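Kitchen Safety and Hygiene Checklist
Teaching Kitchen, Nakosbridge
Inspection carried out Sunday, August 21, 2022
Inspector: Roland Tindall
Received for the kitchen: Jasper Willems

Ratings: S = satisfactory, A = action needed, N = not checked at this visit. Comments from the kitchen are printed with the items they refer to.
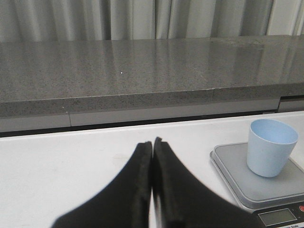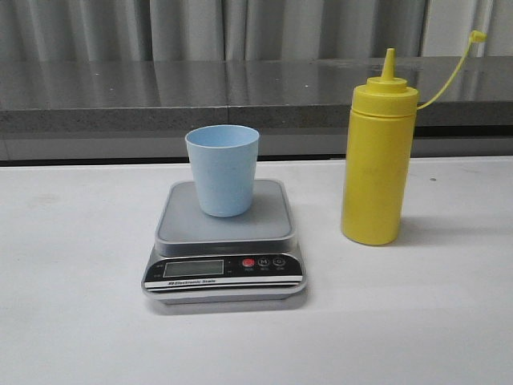

Jasper Willems: The fish class has been moved to the second half of the evening, as requested after the May inspection. Fillets now stay in the refrigerator until the vegetables have been cut and the boards changed. I would ask that item 2.3 be read with this in mind.

1. Receiving and storage

1.1 Deliveries checked on arrival and signed for. S
1.2 Chilled goods put away promptly. S
Comment: The delivery sheet now has a column for the time goods enter the refrigerator. Two entries were blank. Staff should fill in the column at the door and should not complete it from memory later.
1.3 Raw fish and poultry stored below ready-to-eat food. S
1.4 Opened packages labeled with contents and date. A
Comment: An open tub of crème fraîche and a jar of capers carried no date. Both were discarded during the visit.
1.5 Dry goods off the floor. A
Comment: One sack of Rulow bread flour was standing directly on the storeroom floor behind the door. To be moved to the lower shelf.
1.6 Fresh fruit and herbs in sound condition. S

2. Preparation

2.1 Separate boards for raw fish, raw meat, vegetables and bread. S
2.2 Boards free of deep cuts and stains. A
Comment: The two large vegetable boards are badly scored and can no longer be cleaned properly. Replace before the next course.
2.3 Raw fish out of refrigeration only as long as the work requires. S
Comment: Rating changed from A in May. The revised order of work described by Mr. Willems was followed on the day.
2.4 Citrus and avocados rinsed before cutting. S
Comment: Please add melons to the printed instruction. The rind is handled as much as that of an orange, and the knife passes through it in the same way.
2.5 Salsas, dressings and cut fruit covered and chilled if not served at once. S
2.6 Knives stored in the rack or block when not in use. A
Comment: A paring knife was found in the sink under soapy water. All participants must be told at the start of class that knives are washed by hand, one at a time, and never left to soak.

3. Cooking

3.1 Pan handles turned in from the edge of the range. S
3.2 Dry oven cloths at each station. S
3.3 Probe thermometer present and working. S
Comment: Tested in boiling water and in ice water. The reading in boiling water was 100 degrees Celsius. The spare thermometer has a flat battery.
3.4 Cooked fish and poultry checked with the thermometer before serving. A
Comment: Done for the chicken but not for the salmon. The instructor judged the salmon by color. Color may be used as a guide, but the temperature is to be taken as well and written down.
3.5 Nonstick pans free of flaking. S
3.6 Hood filters clean. A
Comment: Grease has built up on the filter nearest the wall. Clean within 7 days and note the date on the card inside the cupboard.
3.7 Fire blanket and extinguisher in place and unobstructed. S

4. Allergens

4.1 Ingredient list displayed for each dish. S
4.2 Participants asked about allergies before class. S
4.3 Nuts, sesame and shellfish kept in closed containers. S
Comment: The Rozīte dressing used for the cabbage salad contains mustard. This is printed on the bottle but was missing from the ingredient list. The list was corrected by hand during the visit and should be reprinted.
4.4 Separate utensils for allergen-free portions. N
Comment: No such portions were prepared on the day.

5. Cleaning

5.1 Hand basin supplied with soap and paper towels. S
5.2 Hand basin used for hands only. A
Comment: A colander had been left in it. A sign is to be fixed above the basin.
5.3 Dishcloths changed after each class. S
5.4 Refrigerator seals clean and whole. S
Comment: The lower seal on the Lundia refrigerator is beginning to harden at one corner. It still closes well. Check again at the next visit.
5.5 Waste removed and bins closed. S
5.6 Cleaning products stored away from food and in their own containers. S

6. Action required

Items 1.4, 1.5, 2.6, 3.4 and 5.2 are to be put right before the next class.
Item 3.6 is to be completed within the time stated.
Item 2.2 is to be completed before the next course, and the old boards are to be taken out of the kitchen.
The reprinted ingredient list under 4.3 should be sent to the inspector together with the signed copy of this form.

A return visit of 15 minutes will be made to confirm the boards, the filter and the sign. Classes may continue in the meantime.

Signed: R. Tindall
Signed for the kitchen: J. Willems

Further comment from the kitchen: New boards have been ordered. The spare thermometer has a fresh battery and is kept in the drawer beside the range.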